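Lemell – Open positions and participant calls

Manipulation Task Operators and Task Evaluators (part-time, fixed term)

Location: Arnisville site, second floor
Reports to: Catriona Morrison, Data Operations
Reference: 427
Applications close: September 9, 2025

Background

Lemell measures how well machines perform ordinary chores in homes, stockrooms and small shops. Our clients ask a plain question: can a machine do this task yet, at a speed and failure rate that a household or a shop would accept? For most tasks the present answer is no. A robot arm will move a box from one shelf to another all day. Give the same arm a small bottle with a screw cap, a thin tray lying flat on a table, or a cloth that has been folded once, and the success rate drops sharply.

Clear plastic is a known problem. Depth sensors read through it or return nothing, and the grasp point has to be inferred from the cap or the outline. Flat objects are a second problem, as there is no gap under them for a fingertip. People solve both without thinking and find it hard to explain how. The Dolten project records people doing such tasks with hand-held grippers, so that the motion, the grip opening and the view from the tool are stored together. Models are then trained on the recordings and tested on a fixed arm.

The work is repetitive. An operator may place the same bottle on the same tray for an hour, changing the starting position each time. Sessions run in a shared room with more than one operator working, and you will be expected to keep to your own table and keep talk low while recording is on. 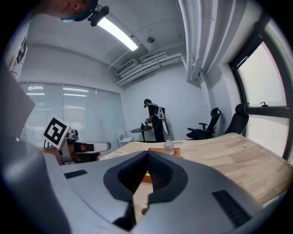 Position A: Task Operator

Operators carry out short tabletop tasks using one or two hand-held grippers. Some sessions also use a head-mounted camera. You will:

– set objects out according to a printed layout card
– perform the task at a natural pace, with the gripper only, keeping your fingers off the object
– mark each attempt as complete, partial or failed on the session sheet
– reset the table and repeat
– report slipping jaws, loose markers and low batteries before the next attempt

The target for the current phase is 2,000 accepted attempts across all operators. A failed attempt is still useful and must not be deleted. Operators who tidy their results by leaving out failures will be asked to redo the block.

Position B: Task Evaluator

Evaluators watch trained models run the same tasks on a fixed arm and score the outcome against a written rubric. The rubric has 29 entries, most of which deal with partial success: the bottle is on the tray but lying down, the drawer is closed but the handle was missed twice, the item was scanned but set back in the wrong row. Evaluators do not operate the arm. An engineer is present at every run and holds the stop control.

Evaluators also write a short note at the end of each block stating whether they would let the machine do this task unattended in their own kitchen or at their own counter. We take these notes seriously. In August the notes and the measured success rates disagreed on several tasks, chiefly where the arm completed the job but took so long that a person would have stepped in.

Requirements for both positions

You must be 18 or over and able to stand for up to an hour at a time. Operators need normal use of both hands and should be able to hold a tool at arm's length for short periods. Glasses are fine, though some frames do not sit well under the head strap. Please bring them to the trial session.

No technical training is needed. Experience in stocking shelves, kitchen work, hotel cleaning, packing or care work is an advantage for Position A. For Position B we look for people who can apply a rule the same way at the end of a shift as at the start. Prior work in inspection or test scoring helps.

Position A is not suitable for anyone with a current wrist, elbow or shoulder injury.

Hours and pay

Shifts are four hours, with a break of 15 minutes after each recorded hour. Most people work three shifts a week. The hourly rate is set by position and is stated in the offer letter. Breaks are paid. The trial session is paid at the same rate whether or not you are taken on.

Recording and privacy

Cameras on the tools and on other operators' heads will at times record your face, hands, clothing and voice. Faces are blurred before any recording leaves the building, and audio is removed. You may withdraw from the project at any time. Recordings made up to that point are deleted on written request, except where they have already been used in a trained model. The full consent form is sent with the invitation and should be read before you arrive.

Selection

Levente Győri reads all applications. Suitable applicants are invited to a 90-minute trial, run by Aušra Zariņš for Position A and by Kenji Benavides for Position B. The operator trial consists of one easy task and one that most people fail at first. We look at how steady the attempts are and whether the session sheet matches the recording. Speed is not scored.

Payroll and right-to-work checks are handled for us by Begum, who will contact you directly after an offer is made.

How to apply

Send a one-page summary of your work history with the reference in the subject line. State which position you want, which hand you favor and the hours you cannot work. Cover letters are not required. Questions about access to the building or adjustments to the workstation should go to Kirsty Stubbs at the Arnisville front office – please raise these before the trial so that the table height can be set in advance.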